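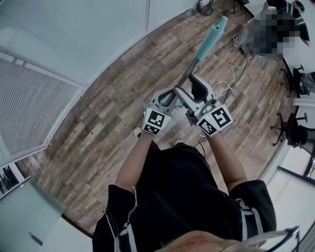
Ticket 3-34: Plank floor, Erkbridge ground floor studio – dull film and gray streaks after mopping
Status: Closed
Priority: Low
Category: Flooring / cleaning
Product on site: Noritley flat mop, Ralska floor cleaner (concentrate)

Reported problem
Floor looks clean while damp and shows gray streaks once it dries. Streaks run with the planks and are worst on the side facing the windows. Socks pick up a slight tackiness near the door. Started in May. Mopping again the same day makes it worse.

Initial checks
Finish inspected in daylight and again with a flashlight held low. No cupping, no open joints, no scratches through the finish. The boards are a mix of browns, grays and tan, so the film is hard to see from standing height on the grayer ones. A white cloth with plain warm water, rubbed on one plank, came up gray. The plank next to it was left alone for comparison. After drying, the rubbed plank had no streaks.

Conclusion at this stage: residue on top of the finish, no damage to the finish itself.

Log

Wednesday, 9:15
Asked for the dilution in use. Reply: "a good splash per bucket." Bucket measured at 2 gallons. Splash measured at more than three times the amount on the cleaner label. Cleaner withdrawn until the film is off.

Wednesday, 10:40
Mop pads checked. Both had been laundered with fabric softener, which leaves a coating on the fibers and cuts absorbency. Pads rewashed hot with no softener, air dried.

Wednesday, 13:30
First strip pass, warm water only, pad wrung until it no longer dripped. Worked in sections along the planks. Rinse water changed when cloudy. Loose cables lifted and coiled before each section, then put back when the boards were dry. Mopping around them had left a dirty outline on the floor.

Wednesday, 15:05
Dry check. Streaks gone from the wall side. Still visible by the door and windows.

Next day, 8:50
Second pass on the remaining area. Added white vinegar to the first bucket, then stopped after reading the floor paperwork from Polishchuk, which says no acids on this finish. Area rinsed twice with plain water. No change in sheen found. Recording it here in case a dull patch turns up later by the door.

Next day, 11:20
Mop handle would not hold its length and slid shut under pressure. Twist collar was packed with dried cleaner. Collar soaked for 40 minutes, threads brushed out, handle now locks. No part ordered.

Next day, 14:00
Dry check with flashlight, whole floor. No streaks, no tackiness at the door. White cloth test on five planks, all clean.

Cause
Overdosed cleaner, plus coated pads that moved the residue around and did not pick it up.

Resolution
1. Vacuum with the brush head or sweep before any wet work.
2. Plain water for the weekly clean. Cleaner once a month at label strength, measured with the cap.
3. No softener in the pad wash. No vinegar on the floor.
4. Pick up cables before mopping.
5. Rinse the handle collar after use and store the mop head up.

Follow-up
Reopen if streaks return on the window side. If they do, attach the dilution used and say which pad was on the mop.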